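手術支援ロボットが入ってから、うちの手術部で人の仕事がどう変わったかを書いておきます。長いので番号を振ります。私は器械出しの看護師です。外科医ではないので術式の話はほとんど出ません。

1
病院の規模は500床です。機種名は出しません。手術部の中では器械管理のソフトをVosteo、洗浄・滅菌の履歴システムをSketaと呼んでいて、どちらもロボットと同じ時期に入りました。現場の感覚では、この三つで一組です。

2
ロボットが来ると聞いたとき、器械出しの間で最初に出た話は「私たちの手は要るのか」でした。執刀医は離れたコンソールに座る。鉗子を一本ずつ手渡す場面は減る。そこまでは説明会で聞いていたとおりになりました。

3
減ったのは手渡しです。増えたのは、アームのドレーピング、鉗子の付け替え、使用回数の確認、カメラの清掃、ケーブルの取り回し、エラー音が出たときの対応。立っている時間は前と変わりません。歩数は増えたと思います。

4
一番変わったのは見る場所です。前は術野と執刀医の手を見ていました。肘の角度や肩の動きで、次に何が要るかがだいたい読めた。今は執刀医の手が見えません。モニターの中の鉗子の先を見て読みます。

5
慣れるまで、私は半年かかりました。同じ時期に始めた人でもっと早い人もいます。腹腔鏡の経験が長い人は早いです。開腹が中心だった人ほど、最初は画面に目が行かず、体のほうを見てしまう。私がそうでした。

6
器械出しの立場で画面が一番忙しいのは、縫合と結紮のところです。糸が出ている間は目を離しません。糸の長さ、針の所在、次の糸を切る長さ。この三つを頭に置いて、声をかけられる前に用意しておきます。 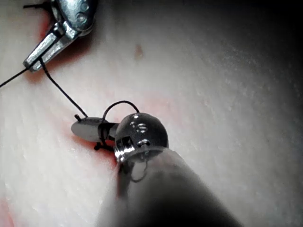 7
細い黒い糸を、片方の鉗子の先がつまんでいます。もう片方の鉗子には、首のところに糸が何周か巻きついている。画面で見るのはこういう大きさです。慣れないうちは、器械の大きさの感覚がつかめません。

8
手で結ぶ外科医を横で見ていたころは、糸の張り具合が指の動きで伝わってきました。画面では、糸のたるみ方と組織の寄り方で見ます。うちの機種は力の感触が執刀医の手に返りません。目で補うのだと、執刀医からも聞いています。

9
だから、糸が傷んでいそうだと思ったら声に出します。これは導入後に決めたルールです。前は器械出しが縫合に口を出す空気はありませんでした。今は「糸、確認お願いします」と言ってよい。言われた側は一度手を止める。

10
声の話を続けます。コンソールの執刀医とはマイク越しに話します。顔が見えないので、うなずきが使えません。返事は必ず声で、復唱つき。「はい」だけだと、誰が何に返事をしたのか分からなくなります。

11
最初の月は、この復唱が恥ずかしくて皆小声でした。小声だとマイクが拾わず、同じ指示が二度来る。二度目は少し語気が強い。それで声が大きくなりました。今は開腹の日も復唱が残っています。こちらのほうがいい、という人が多いです。

12
「自動化」と呼ばれることには少し違和感があります。ロボットが勝手に縫うわけではありません。動かしているのは執刀医です。うちで自動になったのは、その周りのほうです。

13
たとえば鉗子の残り使用回数。前に院内で使っていた表は手書きで、Vosteoは器械を読み取ると勝手に数を減らします。これは楽になりました。月末に手書きの表と実物を突き合わせる作業がなくなった。残業が目に見えて減ったのはここです。

14
Sketaのほうは評価が割れています。洗浄の工程が全部記録に残るのはいい。ただ、工程を飛ばすと次に進めない作りで、急ぎの再処理のときに画面の前で待つことになります。洗浄担当からは最初かなり苦情が出ました。

15
ロボット用の鉗子は洗うのに手間がかかります。先端の関節が細かく、軸の中にも水を通す必要がある。うちの手順書では43の項目に印をつけます。従来の鉗子のつもりで人を配置していたので、導入した4月は夕方に洗い場が詰まりました。

16
結局、器械出しから2人を洗浄の応援に回す形になりました。「手術室の人手が減らせる」という当初の見込みは、この時点で消えています。手術室で浮いた分が洗い場に移った。院内の報告でもそう書かれました。

17
異動した2人のうち1人は戻りたいと言い、もう1人はそのまま残りたいと言っています。残りたいほうは、夜の呼び出しがないのが理由です。どちらの希望もまだ通っていません。

18
訓練の話。器械出し向けの研修は業者のKasprzakが組んだもので、座学が半日、実機が一日でした。実機の一日は役に立ちました。座学は執刀医向けの資料を流用していて、こちらに要る話は後半に少しだけ。

19
足りない分は自分たちで作りました。録画を流しながら、次に何を渡すかを声に出して言う練習です。縫合の場面を何度も使います。途中で止めて「針はどこ」「残りの糸は足りるか」と聞く。昼休みに一場面だけやる日もあります。

20
この練習で意外だったのは、若手とベテランの差が小さいことでした。画面から読むことについては、皆ほぼ同じ時期に始めています。教える側と教わる側が場面ごとに入れ替わる。やりにくいという先輩もいて、それも分かります。

21
失ったものも書きます。開腹の器械出しを一通り経験する機会が減りました。ロボットの途中で開腹に切り替えることはあり得ます。そのときは手渡しの速さがそのまま要る。新人にその速さをどこで身につけてもらうか、まだ答えが出ていません。

22
今は切り替えの訓練を定期的にやっています。アームを外して患者さんから離し、開腹のセットを展開して、執刀医が手を洗って入るまで。初回の記録は900秒でした。長すぎるという意見で全員一致し、器械台の置き場所から見直しました。

23
見直しで効いたのは、開腹セットを部屋の中に置いたことと、誰がアームを外すかを朝のうちに決めておくことです。機械の設定は触っていません。

24
体の負担について。執刀医は座れるようになり、首と腰が楽だと言います。助手と器械出しは立ったままです。アームの間に体を入れるので、姿勢はむしろ窮屈になりました。足台を低いものに替えてもらい、少しましです。

25
来年度はBrekexという配置支援のソフトを試す予定です。手術の予定と器械の残り回数から、どの部屋に誰を置くかの案を出すそうです。案を出すだけで、決めるのは師長だと説明を受けました。

26
私が説明会で聞いたのは一点だけで、洗い場の人数も計算に入るのかどうか。答えは「現時点では手術室のみ」でした。入れてほしいと書面で出してあります。返事が来たらこの続きに書きます。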